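Materials in Everyday Things
Week 4 notes
Sep 17, 2024

Okay, so last week we got as far as density and I ran out of time (again!), which means we pick up with surfaces today. If you missed it, the density sheet is still in the Wistano folder, and you'll want it for the homework.

The big idea this week is finish. Two parts can be made of the very same plastic and feel like totally different stuff, just from what was done to the outside. A matte surface is bumpy on a tiny scale, so light bounces off every which way. A glossy one is smooth enough that light leaves in a tidy direction, and you get highlights. I love this part of the course, so bear with me if I ramble.
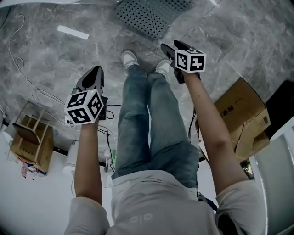
Now, floors. Polished stone looks great in a lobby and shows every scuff, and a rougher finish hides wear but holds on to dirt. The old Pemthorpe library had its entry floor refinished one January, all 440 square feet of it, and they went back to a duller finish because people kept slipping. Keep that case in mind - I'll ask you to argue both sides of it.

Same story with molded parts. The texture usually comes from the mold itself, so you choose it early and you're stuck with it. Changing your mind later is expensive! Read the Neninberg case, page 271 in the packet, and mark every spot where somebody could have picked a cheaper finish.

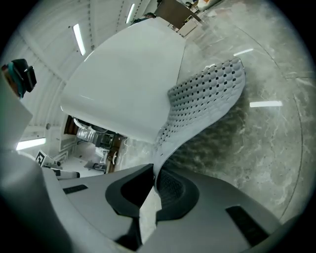
Fig. 2. Matte gray and glossy white surfaces close together.

For next time: find one matte thing and one glossy thing at home, hold each under a lamp, tilt them slowly, and write half a page on what the light does. Sketches are welcome, messy ones too. Drop it in the Alemayehu Hall box before class.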